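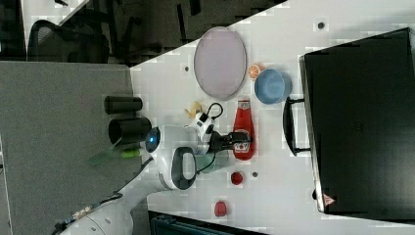
Ga-eun Seok told me that children learn a kitchen with their hands first, and the names come later. I wrote this down before I had taken off my coat.

She sets out the play kitchen at Tellden, and she is strict about the plate. "It is the big thing, so it must have room," she said. "The orange slice can be close to it. A banana, I don't mind where."
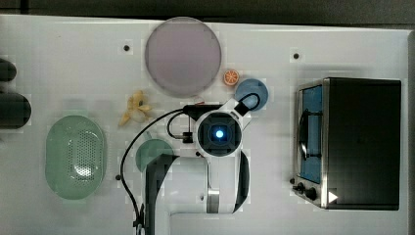
I asked if real food would be better. She shook her head. "With real fruit you have one morning. These we keep since June — and they are washed every evening."

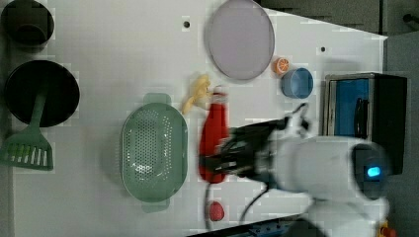

*Su-bin Won, contributing writer*

What would she add, if she could? She thought for a long time. "A second bowl," she said. "They always want to pour from one into another."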